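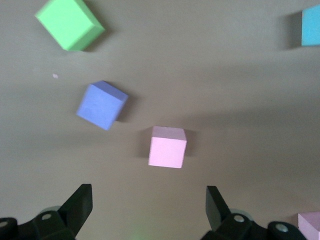

October 14, 2021

Budget day, ugh. Munther wants the equipment list before he talks to Geddes, so I spent the morning on quotes instead of on the arm. Where we are: 3000 left for the year, and the Dralix finger set eats more of it than I'd like (two pairs, plus the bracket screws they insist on selling separately!). Zakitden has a cheaper pair but shipping is 7 weeks, and I don't believe them anyway — the June order was late too.

My vote is still one Dralix pair now and flat black tips from our own printer as spares. The flat paddles are fine for foam cubes. If we move on to anything round or slippery we'll want padding, and that's a separate line.

Cubes: another bag of the pastel foam ones, 55 for the big pack. Cheap, just get it.

Lighting: asked Gakach for a price on a diffuser panel. The shadows next to the cubes are pretty dark and I'd love to soften them before we buy a better wrist camera. Thaddeus thinks camera first. We went back and forth on it over lunch and got nowhere.

To do: send Munther the list, chase Gakach, find the old screw invoice.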